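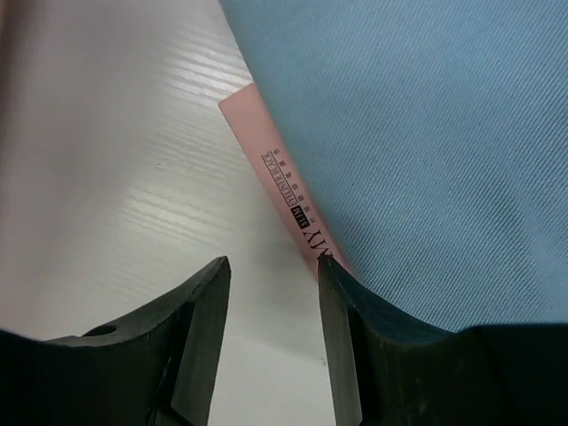 Pink eyeliner box and blue ribbed cloth on the table.

Posted in: Plant Notes, Crushing & Screening
August – by the site fitter

The jaw crusher at Skeltwood came back into service this month with a new set of liners, and I want to write down what we did while I still have the notes. The machine is an older Vergate single toggle unit that feeds a cone and a three-deck screen. It takes blasted limestone, fairly clean, with a clay seam on the east face that turns up whenever the loader driver digs low.

The old fixed jaw had worn hollow in the bottom third. The top third still had most of its tooth height. This is the normal pattern when the feed carries too many fines, as the small material drops straight to the discharge and does its grinding there. We had flipped the plates once already, so there was no second turn left in them.

I measured the gap at both ends before anything came apart. The closed side setting was meant to be 128 mm. The left side was close to that and the right side was open by a further 6 mm. Uneven wear across the width usually means uneven feed, and the grizzly does throw to the left. I have raised this before. The chute plate that would fix it has been leaning against the workshop wall since spring.

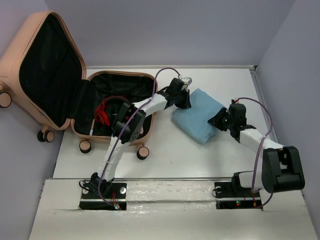

Getting the wedges out took longer than the rest of the strip-down. The bolts had been tightened dry by whoever did the last change, and two of the three on the moving jaw had to be cut. The new ones went in with paste on the threads. I also cleaned the back of the swing jaw down to metal. A liner that sits on packed dust feels tight on the day and is loose a week later, and after that it starts to eat the casting.

The replacement plates are from Jokodden, coarse tooth, in the medium manganese grade. We looked at the higher grade. For limestone I could not make the numbers work – manganese needs hard knocks to harden, and our rock does not hit it hard enough to earn the extra cost. Muriithi quoted for a set as well. Their price was lower, but the drawing showed a different toe height and I did not want to shim it.

Toggle plate and seats were checked with the jaw hung on the chain block. The seats had a polished band with no steps in it, so they went back. The tension rod spring was reset to the length in the manual, which is shorter than where I found it. If the spring is slack you will hear a knock on the return stroke at no load. Ours had been knocking for months and everyone had got used to it.

Run-in was 3 hours at part feed, then a stop to retighten the wedges. They took up nearly half a turn. We stopped again at the end of the shift and they took up very little. I will check them weekly until they stop moving.

The last set lasted 4,000 hours, counting both sides. I would like more from this one, though it depends on the chute plate and on keeping the clay out. Grease use on the main bearings is unchanged. Bearing temperature on the drive side runs slightly above the other, as it always has with the belts on that end.

Next job is the bottom deck of the screen. Two of the side tension rails are bent and the mesh is slapping in the middle. I have the rails on order and will change the rubber strips with them.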